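MEDIA RELEASE

Clavbridge publishes storage procedure for open shelving in shared rooms

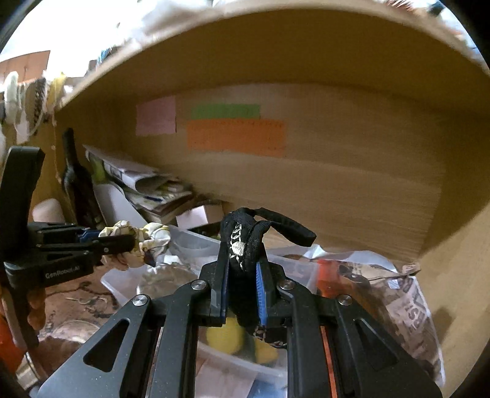

Summary

7th July – Clavbridge today released its written procedure for sorting and refilling open cabinet compartments in shared study and staff rooms. The procedure covers paper, small textiles, straps and adhesive notes, and applies to compartments without doors. It replaces the short checklist issued to member sites last September.

Background

Open compartments in shared rooms fill with mixed contents. Magazines and booklets are laid on top of loose papers, straps are pushed in beside them, and cloths go wherever there is space. Items at the bottom of a pile are seldom retrieved. Notes stuck to the back wall outlast the task they refer to.

Clavbridge reviewed 59 compartments across 4 sites before drafting. The review logged 646 separate items, excluding single sheets of paper. Straps and cloths were the items most often recorded as having no assigned place.

"The compartment is treated as a unit, with its own contents list," said Gladys Kaijage, who led the drafting. "If an item is not on the list, it is moved to the sorting tray and dealt with the same day. We tested longer holding periods and the trays filled up."

Procedure

Textiles and straps come out first. Cloths are shaken out, folded in quarters and stacked flat. Straps are removed singly. A looped strap is opened, checked along its stitching for pulled threads, and rolled from the closed end so that the free end finishes on the outside. Straps with a patterned edge are rolled with the pattern facing out, which makes them easier to tell apart in a drawer.

Papers are handled second. The pile is taken out whole, squared on a flat surface and divided into bound and unbound material. Bound material goes back upright against the left wall of the compartment, spines out. Unbound sheets go into a folder. Leaning piles are to be avoided – a pile that leans will slide when the item beside it is removed.

Adhesive notes are read last. Each note is kept, copied to the room log or discarded. Retained notes are placed in one row on the back wall at a height where the stack does not cover them. The procedure does not prescribe a colour code. Sites that already use one may keep it, provided the key is written inside the front cover of the log.

Compartment surfaces are wiped with a barely damp cloth, following the grain where there is one, and dried before refilling. Spray cleaner is not applied directly to pressed board.

Labelling

The procedure is supplied with a sheet of 100 plain labels for shelf edges. Labels carry the compartment number and the date of the last sort. Content descriptions are limited to two words. Further sheets can be ordered through Sartori, which prints the label stock.

Availability

Member sites will receive printed copies by mail. The Irada and Allow reading rooms will adopt the procedure first, with Victor Obura coordinating both. Comments on the wording may be sent to Joyce Mohamedi at the Clavbridge office until the end of September.

Media contact

Leidy Escobar, Clavbridge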